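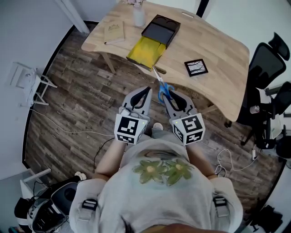

Page last changed: Tue 11 April

Romum Viewer Support
Fault record: Cloter, series 3, episodes missing or out of order
Status: Partly resolved

Summary
Subscribers following the drama series Cloter have reported that episode 9 of the third series does not appear in the episode list, or appears before episode 2. Others have reported that the recap shown before the finale reveals the outcome of the Wilczyńska trial to viewers who have not yet watched it. Both matters are handled under this record.

Services affected
Romum on television sets and set-top boxes. The website and the telephone application show the episodes in the correct order. Subscribers who receive Romum through the Mindura channel package are affected in the same way as direct subscribers.

First report
The fault was first reported in January, on the evening the finale was released. The subscriber stated that the programme moved straight from episode 8 to the closing recap. The support desk repeated the steps on a television set and obtained the same result.

Investigation
The episode list supplied by Mindura was compared with the list held by Romum. The supplied list was correct. On the Romum side, the finale had been entered twice, once as a full episode and once as a special. Television sets hid the full episode and placed the special at the head of the list, where it was sorted by title.

The double entry was removed. Sets which had already stored the old list continued to show it, and a further 2,000 accounts were found to be holding a stored copy. These were cleared by the support desk overnight.

The early recap is a separate fault. It is attached to the series and not to the episode, and will play for any viewer who selects "Continue watching" after episode 7.

Steps for subscribers
Sign out of Romum on the television set. Switch the set off at the wall and wait two minutes before switching it on again. Sign in and open Cloter from the search page. Do not open it from the "Continue watching" row, which may still hold the old list.

If the finale is still missing, please reply to this ticket with the make of the set and the version number shown under Settings, Help. Viewing history is not lost when signing out.

To avoid the recap, select the episode directly from the list for series 3.

Outstanding
The recap remains in place until Mindura supplies a replacement file. No date has been given. Requests for the longer cut of the Wilczyńska episode cannot be dealt with here and should be sent to Programme Enquiries.

Reports concerning subtitles on series 2 have been moved to their own record.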